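Cell maintenance meeting – minutes
Grilside workshop, 2021-06-10

1. Previous minutes
Accepted with one correction: the spare gripper fingers came from Urell, not Cordeiro.

2. Fasteners
Front rail bolts re-torqued at 228 operating hours. One on the left base took a quarter turn. Next check in 30 days.

3. Homing
Right arm lost its home position twice last week. Encoder connector reseated, no repeat so far. Niveck will be asked for a replacement lead – quote limit is nine business days.

4. Cable runs
Cable wear was the main item. Ties are to be checked every 28 days and any that have slid toward the elbow moved back. Each purple cable is tied at intervals along its arm and then hangs in a loop below the front rail, and the meeting agreed to keep that slack but add a clip under the rail on both sides. The white power strip is to come off the tabletop, along with the coiled white cable by the right arm. Action: day shift, before the next homing test.
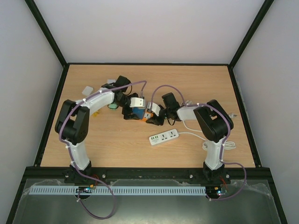
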